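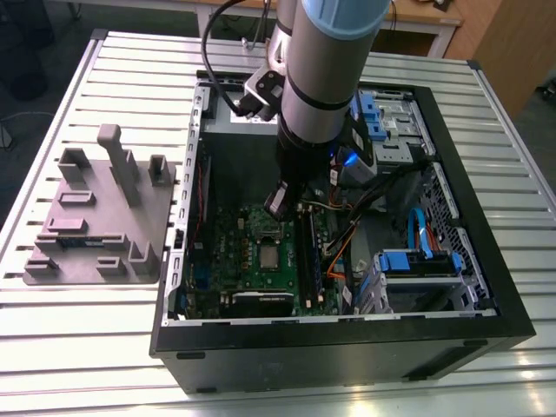
Tullora library to lend out desktop computers starting this month

Print this story | E-mail this story

June 2020

TULLORA - Families without a computer at home will be able to borrow one from the public library under a loan program the town council OK'd on a split vote.

The library has 30 refurbished desktops ready to go. Another 10 are promised by the end of summer. Loans run for 40 days and can be renewed once, if nobody else is waiting.

No charge. A library card in good standing is needed, and a grown-up has to sign the form. Late fees on books won't count against anyone, the library said.

The machines came out of the old Lahtinen insurance office on Sernau Street, which closed last November. The company gave them to the town and they sat in the basement of the Prekano Building all winter. Drives were wiped before the donation. Memory was upgraded in most of them with money left in the library's equipment budget.

Each loan comes with a monitor, keyboard, mouse and power cords. No printers. No webcams either, at least for now, which got some complaints from parents at the meeting. Several said their kids' summer classes are all on video. The library said it is pricing webcams and hopes to have an answer befor the fall term.

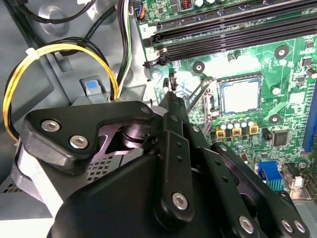 The green motherboard inside an opened desktop computer.

Internet is the other problem. The computers don't come with it. Households on the north side of town, past the rail line, still have spotty service or none, and two council members voted no on those grounds. They wanted the money put toward hot spots first. The library's parking lot signal has been boosted and reaches the back row, but that's not much help to someone with a desktop.

A council member who voted yes said the town could not keep waiting on the phone company. Plenty of homes have a connection and nothing but a phone to use it with, the member said.

There is a $100 charge if a computer is not returned. Normal wear is fine. Anything that breaks should be brought back as is, and borrowers are asked not to open the case them selves.

Pickup is at the side door on Sernau Street, by appointment only. The main reading room is still closed to the public. Staff will load the boxes into your car if you pop the trunk. Masks required.

To reserve one, call the front desk or fill out the paper form in the rack by the book drop. Families with kids in Tullora schools go first on the list, then job seekers, then everyone else.

The council takes up the pool budget at its next meeting.

Filed under: Local News, Libraries & Schools

Contact Us | Copyright 2020 Tullora news desk. All rights reserved. | Back to top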